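The Table Work

In June the Stovberg plant put machines on the packing line, and they offered us, the hand packers, another job. Sohail Jafri was the first from our line to sign. I was the second, only because I stood behind him.

The new job was called clearing. We received a pair of grippers to hold in our hands, and with them we had to do the small works of a house. Put away a plate. Pick up a wrapper and drop it in the bin. The company had rented kitchens in Murnport for this, real ones, with the things of the families still on the shelves. Somewhere in Brarnlow a machine learned from what our hands did.

I had packed biscuits for 8 years. My fingers knew the weight of a full box without the scale. Now I had to forget my fingers and squeeze a handle, and the black jaws closed a little later than I wished. On the first morning I dropped a spoon so many times that Sohail began to sing each time it fell.

"You are holding it like an enemy," he told me.

"And how do you hold it?"

"Like the hand of my uncle. He is old, I don't pull."

Mrs. Solanki was our supervisor, on the line and then in the kitchens. On the line she used to shout, because of the noise. In the kitchens there was no noise and she did not know what to do with her voice. She spoke so softly that we had to ask her to repeat. I think this was the largest change for all of us, bigger than the grippers. After 8 years I learned that she had a small cough, and that Sohail hummed when he was thinking. I learned also that I was lonely at work before and had not noticed it, as one does not notice the belt when it is running.

We were paid for each finished task. On the line we had a salary and a bad chair. Sohail liked the new way, he was quick. I was slow and I took the bus home with less money. My sister asked if I was teaching the machine to take also this job from me. I said that I did not know. She put more rice on my plate and did not ask again.

By autumn I had become good. It happened without my permission. My wrist turned before I told it to turn, and I could lift a thin wrapper by one corner. The number of my file was 823, and one day Mrs. Solanki said quietly that 823 was the file they showed to the new people. I was proud for the whole afternoon, and a little ashamed of it.

Our last kitchen was on the fourth floor, with a big window. There was a teal cloth on the table with a cartoon cat on it, and I thought of the child who must eat there. I started with the wrappers. 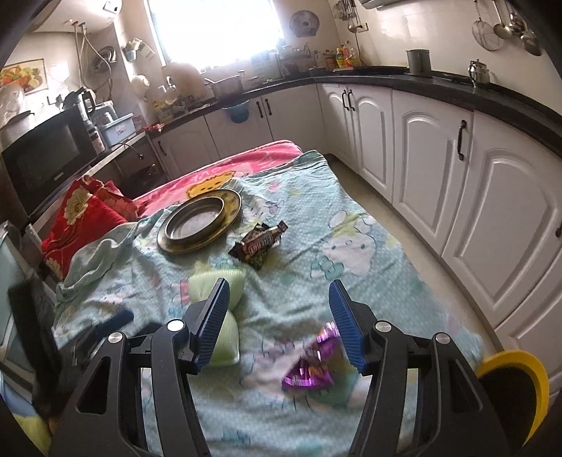
Sohail asked me whether I would go to Brarnlow if they called us, to stand beside the machines and correct them. He had heard that they wanted 2 people from Murnport and that the salary would be fixed again.

"With a bad chair?" I said.

"With no chair. You walk between them."

I let the jaws open and close a few times on the air. I tried to imagine a machine that turned its wrist like me, in a room where I had never been. Would it also be slow in the mornings?

"Ask Mrs. Solanki if she is going," I said.

"She is. She signed yesterday."

He was humming already. I bent over the table again and reached for the plate.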